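Chapter 4
When the Work Moves Over

I spent the better part of a February at a fruit packing house called Barnside, mostly standing around in a hairnet and getting in people's way. I'd gone there to write about automation, and I had my questions typed up and everything. By the second morning I'd thrown them out. I had been asking which jobs would disappear, and the people on the floor wanted to talk about sore wrists, who got the early shift, and whether the new hand would bruise the soft stuff.

The man I learned the most from was Stepan Hutsuliak. He had sorted fruit by touch for 13 years, first at a place outside Jircombe and then at Barnside, and he could tell you things about a piece of fruit that I couldn't get with a knife and a week to study it. When the company brought in its Gukik system, he was asked to help teach it. He said yes before he'd really thought about it – his words – and then went home and worried all night. 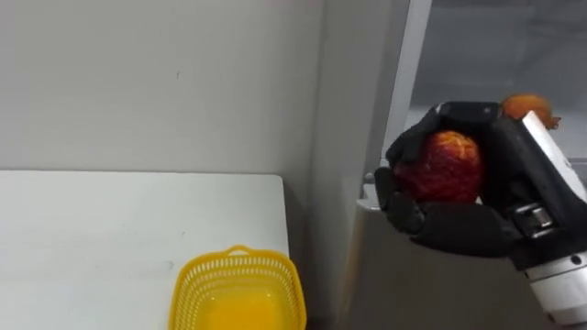
Think for a minute about what your own hand does when it picks up something round and easily damaged. You don't plan the squeeze. You close your fingers until it feels right, and if it starts to slip you tighten up before you even notice. Stepan had to turn all of that into instructions, and he found it maddening! He'd say "softer," and the engineer, a very patient woman named Ivanyshyn, would ask how much softer, and he'd stand there opening and closing his own fist.

So what changed for him? His wrists felt better, for one thing. His pay went up a little, and his title changed to something he refused to say out loud. But he also told me he missed the talk. On the old line there were people on both sides of him all day long, and now he spent hours watching grips and writing down the bad ones. His notebook was up to 1,651 entries when I left. I asked if he was proud of it and he shrugged and offered me a plum.

I want you to keep Stepan in mind as we go through this chapter. We'll get to the usual terms soon enough (task, job, and occupation are three different things, and mixing them up causes a lot of bad arguments). First, though, write down everything you did with your hands in your last hour of paid work, or of chores if you don't have a job. Keep the list. We'll come back to it in Section 4.2.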